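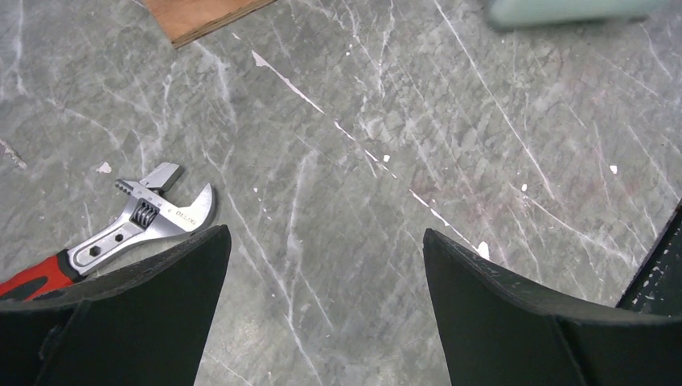

Visit report: Fajardo floor tile works, Nalley

24 August 2019

Delwyn Tapsell and I spent the morning at the Fajardo plant in Nalley during its yearly open day. The group was limited to 13 visitors. Jeptoo Khaemba, who runs the pressing department, led us through from raw material to packing. Safety shoes were required and the plant lent them out at the gate.

Raw material. The body mix is a red clay blended with feldspar and sand. Clay is stored under cover in 3 bays, sorted by the date it was dug. Khaemba said the oldest bay is used first and that moisture is tested before each batch is weighed. The mix is wet milled, screened, and pumped to the spray dryer. The dryer was shut down for nozzle changes during our visit, so we saw it from the lower platform only.

Pressing. Two hydraulic presses were running plain square tile. Powder is fed to the die by a sliding box, leveled, and pressed twice: a light stroke to let air out, then the full stroke. An operator pulls a tile at set times and checks thickness at 4 corners. Delwyn asked about lamination, which was a common fault at the plant he used to work at. Khaemba put most of it down to powder that is too fine and showed us a rejected tile that had split into two sheets along its thickness. The rejects are crushed and go back to the mill.

Drying and firing. Pressed tiles pass through a vertical dryer and then into the roller kiln. The kiln was rebuilt in February with new burners supplied by Dranine. Tiles are unglazed, so there is no glaze line, and the dryer feeds the kiln directly. Heat from the cooling section is ducted back to the dryer. The duct insulation is new on the north side and still patched on the south side.

Sorting. Fired tiles are checked for size, flatness, and shade. Shade is judged by eye under fixed lamps against a reference panel. Nikau McAlister, on the sorting line, let us try it on a mixed stack. I put two tiles in the wrong shade group and Delwyn put one. The plant holds 193 reference tiles in a cabinet beside the bench, some from product lines no longer made.

Laying test area. The last stop was a room where tile is laid over different bases and left under load. The Werkon adhesive panels had been down longest. Joint width was wider than I would use indoors. Slip testing is done in the same room with a pendulum tester, on dry and wet surfaces.

The tour ended at the loading dock. Data sheets for the current range are available from the front office on request. Parking is on the gravel lot across the road, and the entrance is easy to miss coming from the east.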